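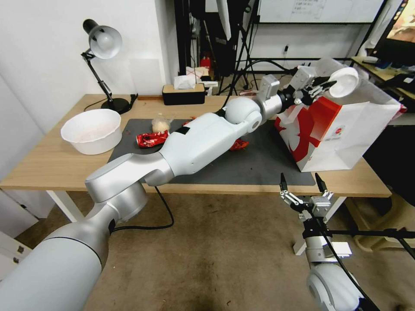

*Washington Andrade, Monday, August 1, 2022*

# Clolstead desk notes

Notes and a small table of labels for clearing a desk after a takeaway lunch. The text covers what tends to be left on the desk, what is counted as rubbish, and where each thing should end up. It goes with the Fluvside folder and uses the same column names.

## What is on the desk

The desk is light wood with a dark grey rubber mat over the middle. Three things live there and stay put:

- the black desk lamp with the white shade, back left corner
- the tissue box with the wooden lid, at the back
- the mat itself

Everything else is lunch. In the opening picture that means a crumpled red wrapper and a small bread roll in a clear bag, both on the mat, a white plastic bowl to the left on the bare wood, and a round white lid over by the paper bag. There is a smaller piece of red wrapper too. Small pieces get their own row in the table.

## Labels

| label | meaning | goes to |
|---|---|---|
| `wrapper` | empty snack packet, whole or torn | paper bag |
| `bowl` | plastic bowl, with or without residue | paper bag |
| `lid` | any loose lid | paper bag |
| `food_sealed` | food still in its packaging | kitchen shelf |
| `fixed` | lamp, tissue box, mat | leave |

The white and red paper bag is labelled `bag` and has no destination. It goes out last, with the rubbish in it.

A bowl with sauce or red residue in it is still `bowl`. Huna had a separate `bowl_dirty` label, which I have merged. If you are reading old Huna tables, treat the two as one.

Bread in a closed bag is `food_sealed`. Once the bag has been opened, use `wrapper` for the bag and leave the bread out of the table – we have no label for loose food.

## Files

- `desk_items.csv` – 69 rows, one per item
- `layouts.csv` – 17 desk layouts
- `notes.txt` – spellings and odd cases

Positions are given on a scale of 0 to 100, left to right and front to back, measured on the desk top and not on the mat. The Fagundes tables used the mat, so don't mix them without converting first.

## Known problems

Layouts 2 and 17 have the tissue box listed twice. Tissues sticking up out of the box are part of the box and should not have a row.

Lamp cords are not labelled. Things on the floor behind the desk are not labelled either.

## Changes

- Merged `bowl_dirty` into `bowl`
- Renamed `packet` to `wrapper`
- Took out the `cup` label, which had no rows

Corrections to Washington Andrade, with the layout number and the row.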